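Two Hands in the Living Room

Theresia Prantl does not like the word demonstration. "At a fair, the floor is flat, the light is from the organizer and the cup is always the same cup," she told me over coffee in March. Her small company, Dasell, rents out mobile robots with two arms, and for this season she had to decide which fingers to put on them. Two suppliers had sent sets. Kofler makes a hard finger with a narrow tip. Callov makes a padded one, black and curved, at nearly double the price.

So the trial went into an apartment. Hermine Nägeli, who runs the testing, wanted marble tile, a low stool and ordinary furniture with ordinary things on it. She also wanted keys, because keys are what customers ask for. An older person drops them and cannot bend down, and the daughter who signs the contract wants to know if the machine can give them back.

A bunch of keys is a nasty object for a gripper. It has no fixed shape. It lies one way when you put it down and another way when you have touched it. The Kofler finger came to this with a good reputation from the workshop, where it had lifted screws and coins from a bench.
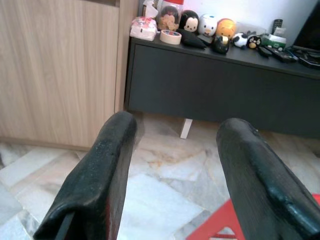
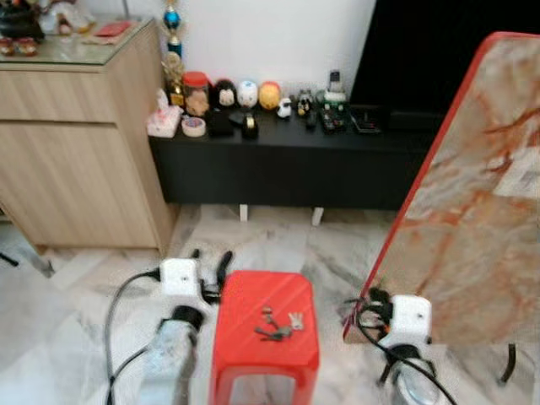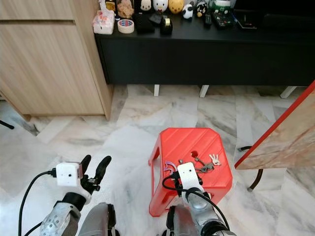
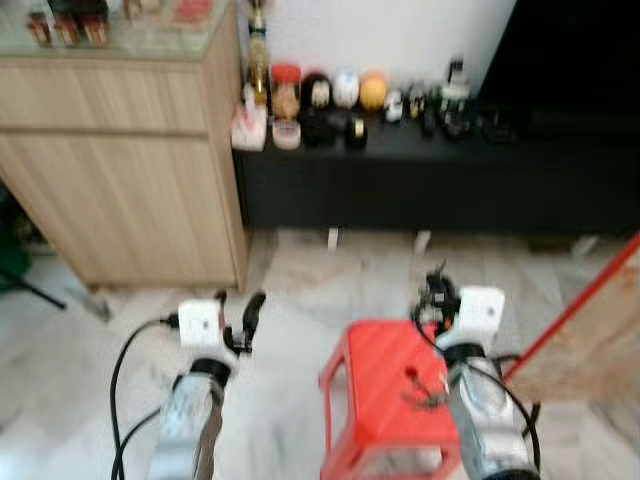 The wrist camera sees the fingers and the room at the same time; the other three views are from the head.

Over the whole trial, 66 attempts were made with each set, half with the left arm and half with the right. Valentin Bühler wrote the results by hand in a notebook, and only in the evening into the computer. Callov failed 4 times. Kofler failed 12 times, and most of these were of one kind: the tip went between two keys, pushed them apart and closed on the ring, which then turned.

Bühler defends the hard finger all the same. He says that it fails in a clear way, and a clear failure can be repaired in software. With the soft pad he often could not say why an attempt was good. The pad also collects dust from the floor, and when it is dusty the grip changes. He asked for a cleaning step every evening. Prantl asked who will do this in the home of a customer, and to this there was no answer yet.

The cameras were a second quarrel. Hiba Jaber, who came to Dasell from the controller maker Tulmont, would like to trust the wrist cameras for the last part of the movement. From the head, she explained, a gripper can hide exactly the thing it should take. But each wrist camera needs its cable, and a cable on a moving arm must have enough length to turn and not so much that it catches on a chair. She has changed the routing three times and is not content with it.

Then there is the price. A full Callov set for both arms costs 3,155 francs, without the spare pads.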